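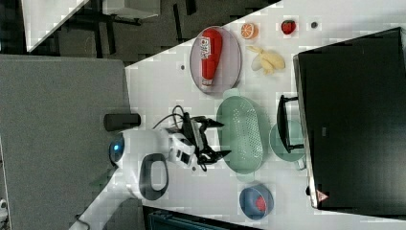 Page 43

Chapter 3: Where Things Live in a Kitchen

I grew up in a house in Dirnden where the colander lived in the airing cupboard. My mum liked it there. You drained your potatoes by running upstairs first, and I honestly thought every family did the same until I went to stay with a friend in Grestwood and saw one hanging on a hook by the sink (a hook!).

This chapter is about storage, and we'll be spending most of it on the distance between a thing and the job it does. Get a pencil, because I'd like you to sketch your own kitchen before you read much further. Mark the sink, the cooker and the fridge, then draw the walk you take to make a pan of pasta. Mine looked like a plate of spaghetti itself the first time I tried it. 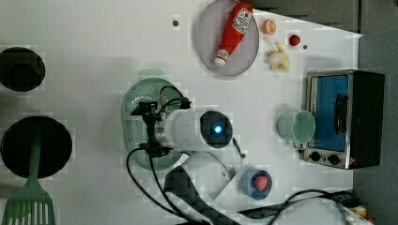
3.1 The reach test

Stand where you do the job and put your arm out. Anything you use daily ought to be inside that reach, between hip and shoulder. Things you use weekly can go a step away, and the fish kettle can go wherever you like. Ketchup is a good one to argue over in class! Fridge people and cupboard people never agree, and I've stopped trying to settle it.
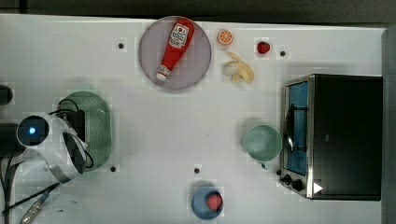 3.2 Shelves and their depth

My first flat in Kondisham had shelves so deep that I lost a jar of pickled beetroot for nearly 3 years. We'll start with measuring yours, front to back, and then turn to the worksheet on page 316.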